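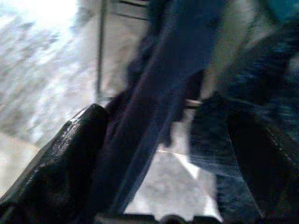

Numlow Home Laundry Cleaning Small spaces Ask Log in

Clothes on the indoor rack still smell musty, and where do I put the basket??

January – posted by teatowel_kumeck
4 min read

Quick one hopefully, typing this between loads. We dry everything indoors over winter, no tumble dryer, no line, the yard gets no sun till spring. Moved to Kumeck in the autumn and this place is a lot damper than the last one. Never had a smell problem before. Now I do.

Rack is black metal, stands in the middle of the room becuase that's the only bit of floor I've got. Shelves behind it, armchair to one side. T-shirts and shirts go on hangers hooked over the front rail, little things get a peg. Shirts come out ok ish. Thicker dark stuff takes for ever and by the time it's done it has that smell. You know the one.

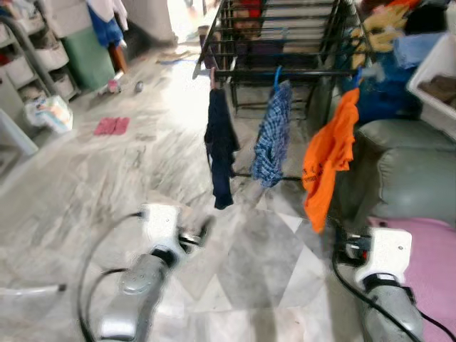
The rack. Checked shirt and orange T-shirt on hangers, navy one on a pink peg.

What I've tried:

- less powder
- more powder
- window open a crack (freezing, and my cheap meter said 97 over by the glass, can that even be right?)
- turning things round half way through

Machine is set to 40 mostly, quick wash if I'm in a rush. Which I am. Dark things go in together.

Second problem is the basket. If I put it on the floor it gets kicked, or I have to bend down to it a hundred times, my back is not great. So it ends up on one of the kids' chairs. Works sort of. It's the right height for me but the basket is wider than the seat and I don't trust it when it's full. Also toys everywhere so there's not loads of space to go round it.

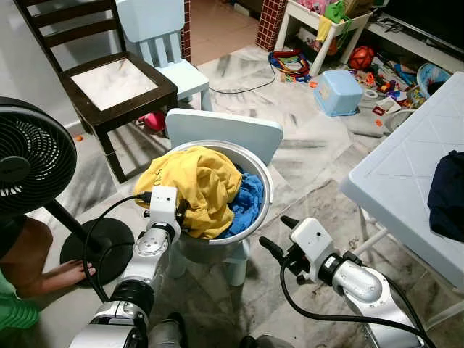

Basket on the light-blue child's chair, fan over on the left.

And then dry things land on the armchair in a heap and get mixed up with things waiting to be washed, so I can't tell what's what and wash it all again. Sick of it.

So – how do I stop the smell, is it worth buying a dehumidifier (someone at work has a Jireš, says it's good, I know nothing), and what do people put a basket on?

Thanks, sorry for the ramble

2 replies to the smell bit, 1 to the basket bit. Sorted by most helpful

pegbag_jo

Smell first. Nearly always means it took too long to dry, or the machine itself is mucky. Do the machine today. Empty hot wash, hottest it goes, nothing in the drum. Wipe the rubber seal, pull the folds back and look underneath, it'll be grim. Pull the drawer right out and scrub that as well. Leave the door and drawer open when you're not using it.

Then drying. You've got a fan, use it! Made more difference here than anything I bought. Don't point it at one shirt, point it along the rack so the air goes between everything. Low setting is fine. Leave it on a good few hours, overnight if it's quiet enough (I don't, I like my sleep).

Spacing matters loads. I leave 15 cm between things on hangers, looks like a waste of rack but they're dry so much sooner. Thick dark things: second spin before they come out, then hang them from the bottom hem inside out so the waistband or pockets are in the open. Hoodies, undo the zip, hood flipped up over the rail. Pegging a thick thing by one corner just makes a soggy fold where it bunches.

Quick wash is probly part of it too. Ours is 20 minutes and really only any good for stuff that isn't dirty. Anything that's been worn for sweating in needs a proper cycle.

Things that already smell won't lose it by drying better next time. Soak them in hot-ish water with some soda crystals, check the label first, then wash as normal. No softener, it coats everything.

Re the meter, 97 right up against cold glass in January wouldn't surprise me. Move it to the middle of the room and leave it an hour, see what you get. If it's still high with nothing on the rack you've got a damp problem and it's not the washing.

Dehumidifier – yes if you can afford it, but do the free things first. Don't know the Jireš. Whichever you get, shut the door and the window while it's running or you're drying the whole street.

zurnton_second_floor

agree with above. also turn the rack so its not side on to the shelves, you want a gap behind. if the shelves are full of stuff the air just sits there

I'm in Zurnton, ground floor before this and it was much worse, moved upstairs and hardly bother with the fan now. not much use to you I know

one thing, cotton T-shirts that are 100 percent cotton take ages compared to the sporty sort, so do a mixed load and you're not waiting on all of it at once

oneloadaday

Only answering the basket part. I wouldn't use the kids' chair for a full one. Round basket on a small seat, heavy wet towels on one side and over it goes. If you have to, heavy things in the middle and low down, chair back against something. You've got a proper wooden chair behind it in your photo, bigger seat, use that. Higher too so less bending.

What I do now is an old folding luggage stand, the hotel kind. Got it second hand. Basket sits across the straps, doesn't wobble, folds flat behind the door after. Beside the rack, same side as your good hand.

For the heap: two baskets. The white round one is for clean only, nothing worn ever goes in it. Get an ugly one for dirty and keep it in another room. Armchair gets nothing. Took us a month to stick to it and I still find socks on the sofa.

Fold straight off the rack if you can manage it, hangers go from rack to wardrobe without touching anything.

teatowel_kumeck

Brilliant thanks all. Looked under the rubber seal. Never looking under there again. Hot wash is on now, will try the fan tonight and the wooden chair and report back on the navy thing

Reply Share Report More in Laundry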